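Can a robot arm do my tidying yet, or should I keep doing it myself?

Posted in Home Automation, 291 views

tablesweeper80

Hi all! I've been reading this board for ages and finally have something to ask. I'm in Ustley, in a smallish place, and the one chore that drives me up the wall is clearing the table. I don't mind dishes, I don't even mind the bathroom, but every single evening the table has collected snack bars, tubes of hand cream, a pen, somebody's keys, and it all has to go back in the basket it's supposed to live in. It's ten minutes of nothing and I hate it.

My vacuum robot is great and I know those are a solved thing (mostly, it still eats shoelaces). But are there arms now that will pick stuff up off a table and put it away? I mean small soft stuff, in wrappers, not the nice square blocks they always use in the videos. I have a little money set aside and I'm handy with a screwdriver. I just don't want to buy a very expensive paperweight.

Also, would one work after dark? I usually get home late and the lamp over my table is pretty weak.

Thanks in advance!!

Prantl_garage

Short version: sort of, if you enjoy the tinkering more than the clean table.

Longer version. I've been messing with small tabletop arms for a couple of years, and I'm probably the target customer for exactly what you describe. The basket job is a good one to think about, so let's take it.

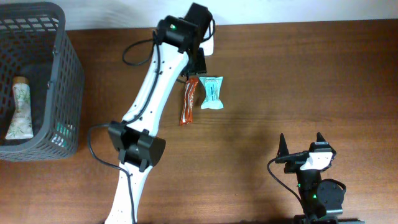
A snack bar is harder than a block. You have to come down over it at the right angle, and if the wrapper has a lot of air in it the fingers close on a puff of plastic and the thing slides out. Long skinny bars are okay if you grab them across the middle. The short fat ones with the big crimped ends are worse, at least for my arm, because it likes to go for the crimp and then the bar swings around like a fish. Tubes are fine until you get near the cap, and then they roll.

Dropping things in the basket is the easy half! An open basket forgives a lot. Just don't ask for neat, you'll get a heap. And if you've got one of those plastic ones with holes in the sides, put something heavy in the bottom or it'll get shoved across the table the first time a knuckle of the arm bumps it. I ended up using a strip of double-sided tape.

I kept a log last winter (I know, I know) and got through 731 pickups before I got bored of writing them down. The good ones were really good. The bad ones came in clumps, usually after I'd moved the arm's base a tiny bit while wiping the table and forgot to set it up again. So that's my main advice. Clamp the base, mark where it goes, and leave it alone.

On the light question, yes, it matters if yours uses a camera. Mine gets confused by its own shadow on brown wood, and a shiny tabletop is no picnic either. A cheap lamp off to the side helped more than any software change I made. I had to try a few spots for it.

As for time, my arm needs longer than your ten minutes. But I'm in the other room making dinner, so do I care? Not much.
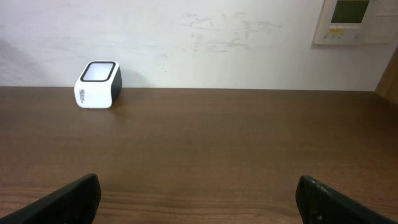
Stuff I'd check before you spend anything

Reach. Measure from where the base will sit to the far edge of your table. Things pushed right back by the wall are the ones mine can't get to, and of course that's where everything ends up.

Cables. Leave plenty of slack at the joints and keep them away from whatever it's picking up.

Noise. Mine whines. If you're in an apartment, ask to hear one run first.

Pets. I have 2 cats and the arm only runs when they're shut in the bedroom.

lomedham_larry

just get a bigger basket and sweep everything in with your forearm. takes 5 sec

tablesweeper80

Ha, I did try the forearm thing and that's how I lost a mug. Prantl, this is super helpful, thank you! My table is up against a wall too, so I'll measure tonight. There's a repair café over in Tretcombe that has an arm you can try out, so I think I'll take a bag of snack bars over there before I buy anything. Will report back if it does the fish thing.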